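Old desktop keeps switching itself off, worth saving?
Posted in Home Computing, Drendgate Neighbours Help

I have a tower PC my brother-in-law built before he moved to Dekby and stopped answering technical calls. It runs for 37 minutes or so, then goes dead without so much as a goodbye. Starts again after a cup of tea. I have spent 60 pounds on a new power supply, which made no difference except to me. Is it worth carrying on, or do I start saving?
Refilwe Coetzee

Siyabonga Makhubela
Tea is the clue. If it comes back after a rest, I'd suspect heat. Switch off, unplug, take the side panel off and look at the processor cooler. Mine had grown a sort of felt. Hold the fan blades still while you clean them, and use a soft brush. If the fan turns freely and it still cuts out, the paste under the cooler has probably dried up, and a tube costs less than lunch. Do that before you go anywhere near a shop, where a man will tell you it wants 900 pounds of new parts.

Relau
buy a laptop

Masilela
Agree with the first answer, less so with the second. I'd also check the memory. Push each stick down until the clips close, then try the machine with one stick at a time. I had a tower that sulked for a whole July over a stick that was very nearly in. Lay the case on its side first, you'll see what you're doing and drop fewer screws into it.

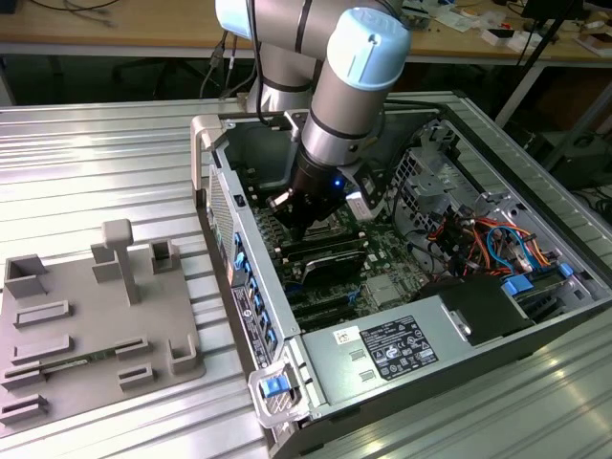

Does it matter which slot I use if I'm only testing one stick?

The manual for your motherboard will name the slot to use for a single stick, often the second one out from the processor. If the manual is long gone, look for the model number printed on the board and download a copy from the maker.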